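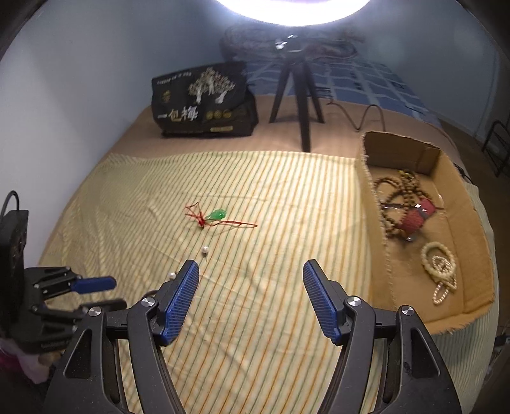

Grarley House: Progress Report to the Seretti Fund, Second Half-Year

Home Stay With Us Reports Giving Contact

Last updated: Friday, March 22, 2019

Prepared by Hidayah Pasaribu, house manager

Where we stand

When I wrote to you in the fall, I said the second-floor bedrooms would be open by Thanksgiving. I did not say which Thanksgiving, and I would like some credit for that. They opened in the last week of January. They are now full most nights, and the people in them seem to be sleeping, or at least lying down, while the person they came to Cledport to be near is in the hospital up the hill.

For anyone at the Fund who has joined since our first report: we are a short-stay house for the families of hospital patients. People stay a few nights or a few weeks. They pay what they can, and a good number pay nothing. We provide a bed, a kitchen, clean towels and a front door that opens at any hour, though until February it opened only if you lifted it slightly and leaned.

The bedrooms

Your grant paid for the plaster, the wiring and the beds on the second floor. The plaster went well. The wiring went well after the first electrician was replaced by the second electrician, who spent a day undoing things and humming. We had set aside money for surprises, and the house, which was built as a boarding school and has never forgiven anyone for it, used all of that money by the middle of December.

The largest surprise was the chimney. The survey called it "decorative." It was decorative from the outside. From the inside it was a way for rain to reach the linen closet. Teguh Halim, who runs our building work and does not raise his voice, described it in his weekly note as "a matter to discuss." We discussed it. It is now capped, and the linen closet has been repainted in a color the can called Oyster and everyone here calls gray.

Each room has a bed, a reading lamp, a chair you can fall asleep in by accident, and a hook on the back of the door. The hook was a guest's suggestion. We had planned wardrobes. She pointed out that people who leave home in the middle of the night don't bring a wardrobe's worth of clothes, they bring a coat. We canceled the wardrobes and spent part of the difference on better curtains.

Bedding and laundry

I have learned more about laundry this winter than I wanted to. Our old washer handled the first floor, in the sense that it was never entirely defeated by it. With the second floor open it would have had to run day and night, and the room above it is a bedroom, so we signed a contract with Ginting Laundry for sheets and towels. They collect on Mondays. The cost is $70 a week, a little less than we budgeted, and I mention this because it may be the only line in the report where that is true.

Blankets we still wash ourselves. We decided early on that they should not match. Matching blankets make a place look like an institution, and our guests have spent all day in one. So we have stripes, checks, plain ones, and a brown one that everyone agrees is ugly and that is always the first to be taken from the cupboard. A local church group offered us 20 quilts in December. We accepted before they had finished the sentence.

Pillows remain a problem. We bought one kind, medium, on the theory that it would suit everyone. It suits people who like medium pillows.

Who stayed

Since the last report we have had roughly 200 guests, more than in the same stretch the year before, when we had only the one floor. Most came from the farm towns to the north. The typical stay has gotten longer, and the hospital's family office thinks this will continue as more of the cardiac work moves to Cledport. We have asked them to tell us sooner when a long stay is likely. They have agreed in principle, and in principle it is working very well.

We don't ask guests to fill out a survey. We tried it, and it felt like handing someone a clipboard at a funeral. There is a notebook on the kitchen table instead. People write in it or they don't. The entries are mostly thanks, some recipes, a running argument about whether the toaster's number 4 is hotter than its number 5 (it is), and one complaint about the owl. We have no control over the owl.

What went wrong

Apart from the chimney, the electrician and the date, the main failure was the booking system. We bought software meant for small hotels. It sent every guest a cheerful message asking them to rate their getaway. I turned this off in November. It turned itself back on after an update. I have since written by hand to the families who received it, and we have returned to a paper calendar and a pencil, which has not yet been updated.

We also underestimated night cover. With two floors open, one person on call is not enough on a bad night. We had planned to manage until summer, and we managed until the middle of February, when the boiler quit and a family of six arrived within the same hour. A second on-call person now sleeps in on weekends. This was not in the budget you approved. The cost has been met from general donations so far, and I would like to talk about it before the next payment rather than after.

Money

The full accounts are in the attachment. In short, building work is over budget, furniture is under, and the two come within shouting distance of each other if the wind is right. We ask that the unspent furniture money be moved to cover the chimney. Teguh has attached the invoices in date order, with the one from the first electrician on top, I think to make a point.

Between now and June

The kitchen floor, which slopes. A ramp at the side door, for which we have a permit and a contractor who says he is coming. Two kinds of pillow, soft and firm, with the mediums kept for whoever wants them. A proper lock for the medicine fridge. New stair carpet, if the kitchen floor leaves us anything to buy it with.

You are welcome to visit any day, though mornings are best. The bell works now. If it doesn't, come around to the kitchen and knock on the window over the sink.

Hidayah Pasaribu
Grarley House, Cledport

Contact the house office | © 2019 Grarley House | Back to top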